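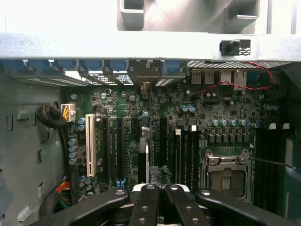 *Rear edge of the board in an opened tower: slot covers, USB and ethernet ports, one white PCI slot at left.*

# Checking an old tower before you spend money on it

Most guides to reviving an old desktop start with a shopping list. I'd hold off. A shop called Fliva once quoted me 125 dollars for a "full internal refresh" on a machine with one cable half out of its socket.

You need a screwdriver, a flashlight and a clear table. Compressed air is nice. The special cleaning fluids are, as far as I can tell, mostly perfume.

## Steps

1. Shut down, switch off the power supply and pull the cord. Hold the power button for 5 seconds.
2. Lay the case on its side and take off the panel. Touch bare metal on the chassis before you touch anything else.
3. Take your own photo before moving a wire. You will not remember where the thin ones went, whatever you think now.
4. Look at the power connectors. The white four-pin one with yellow and black wires is a common sight. Press it straight down. If it moves, you may have found your fault for free.
5. Follow any loose wire from end to end. A twisted red-and-black pair looped over the ports is easy to snag when the panel goes back on.
6. Look along the slots. White PCI slots take older cards, and a card that fits one won't fit the others. Don't force it.
7. Check the slot covers at the back. A missing one lets in dust. I doubt it ruins cooling the way forum posts claim, but a cover costs next to nothing.
8. Blow dust out of the vents in short bursts, holding any fan still with a finger.

## Before you close it

Plug in the monitor and keyboard, keep your hands out, and start it once with the panel off. If it boots, shut down, unplug it and close up.

If it doesn't, reseat the memory and try again, with the power cord out while you work. Nektarios Kourkoulas swears by rubbing the contacts with a pencil eraser. I've tried it on 2 machines and saw no difference on either.

Still dead? Try a known good power supply, borrowed if possible, before buying a board.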